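Hover before grasp: adding a pre-grasp wait state in Tarka

Jun 3, 2020
By Wakana Higuchi

Quick one. Three people asked in April how we got the arm to stop diving at things, so writing it down before I forget. Assumes you have Tarka running, the arm homed and the head camera publishing. If not, do the setup page first.

The problem. Default planner goes start pose → grasp pose in one move. Fine on a bare table. On a real desk with a box standing next to the target, the path clips the box, or the fingers come in at a bad angle and shove the thing you wanted to pick. We want a stop in between. Hover over, wait, look again, then go down.

1. Add the state. Open the task file, find the block called grasp, and put a new one ahead of it:

state: hover
offset_z: 200
frame: table
timeout: 15
next: grasp

Offset is in millimeters, timeout is seconds. Use the table frame, NOT the gripper frame. If you use gripper the offset follows the wrist tilt and you end up somewhere silly.

2. Lower the speed for the last leg only. Leave the transit speed alone. In grasp set speed_scale to 0.3 and go from there.

3. Re-run perception at hover. This is the bit people skip. The first pose estimate is from the start position and it drifts, ours was off enough to miss a thin object completely. Add refresh_pose: true under hover. Costs you a beat, worth it.

4. Check the collision boxes. Tall stuff beside the target needs its own box in the planning world, padded. Flat stuff doesnt, or the planner refuses to go near the table at all.
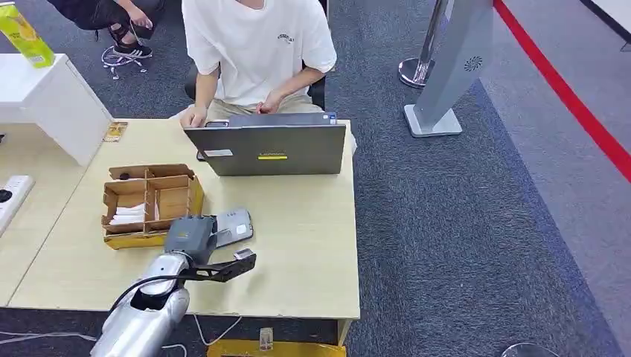 Photo: Mitsuko Ichikawa / Naltdale

Flat gray device as target, cardboard organizer right beside it, laptop behind. Fingers over the desk just in front of the device. For a layout like this the organizer gets a padded box, so does the open laptop lid, the device gets nothing.

5. Shiny targets. Depth on a silver-gray back can be patchy. If the point cloud has holes, dont crank the exposure, just raise min_points to 400 and let it reject bad frames. It will retry by itself untill the timeout.

6. Dry run. Start with --no-close so the gripper never shuts:

tarka run desk_pick --no-close --step

Step mode pauses at every state. Hand on the stop button. Look at the gap under the fingers from the side, not from the screen — the overlay lies a little near the edges of the view.

7. Take off --step, then --no-close. In that order pls.

If you get error 304 the hover pose is out of reach. Bring offset_z down in small steps or move the target closer to the base. Error with no number usually means a tab in the task file. Spaces only.

Release is the same trick backwards, will do that page when I get time.

Comments

Ntuli_dev: Works, thanks. I had frame: gripper and couldn't figure out why it kept parking off to one side.

lorkia_lab: does refresh_pose block the arm or can it keep moving slow while it looks?

Wakana Higuchi: Blocks. There is an async flag but the pose jumps mid-move, I wouldn't.

pdx_arm: step 4, how much padding?

Mitsuko Ichikawa: We use 15 mm on cardboard. More for anything you'd have to pay for.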